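Speaker notes - film season introduction, Sep 18, 2025

**Opening (before the lights go down)**

- Welcome the audience on behalf of the Gidey Film Society. Remind them that the house holds 467 and that late arrivals will be seated at the back only.
- Tonight's title is *Drokinberg*, shown in the restored version first screened here in June.
- The running order is a short introduction, the feature, then questions in the foyer.

**Where the film comes from**

The story began as a serial in the weekly comic paper *Herel*. The film keeps the serial's chapter titles and its habit of starting each part after the main event has already taken place. Viewers who know the pages will notice that two whole chapters are missing. The studio, Grisutico, asked for a shorter film, and the director chose to lose the sea voyage and the trial.

Pause here. Some of the audience will have read the serial and may want to react.

**The widow's revenge**

The plot is simple. A ferryman's widow returns to the town that ruined her family and takes work in the house of the magistrate. Very little is said aloud. Attention should be drawn to the use of doors: she is seldom shown entering a room, and the other characters tend to find her already there.

The killing at the inn is often praised for its colour. It is also worth listening to - the music stops well before the blow and does not return until the next chapter title. 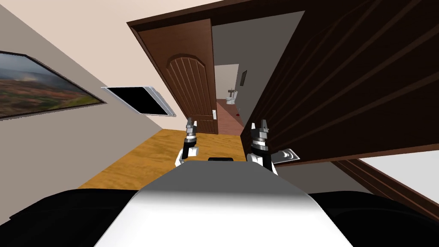

**The restoration**

- The work was carried out from two surviving prints, neither of them complete.
- The second reel shows a change in grain. This is in the source and is not a fault in projection.
- Subtitles are new. The songs, left untranslated in earlier versions, are now included.

**Closing**

Thank the projection team. Ask for telephones to be switched off. Questions will be taken in the foyer after the credits, and printed notes on the serial are available at the desk.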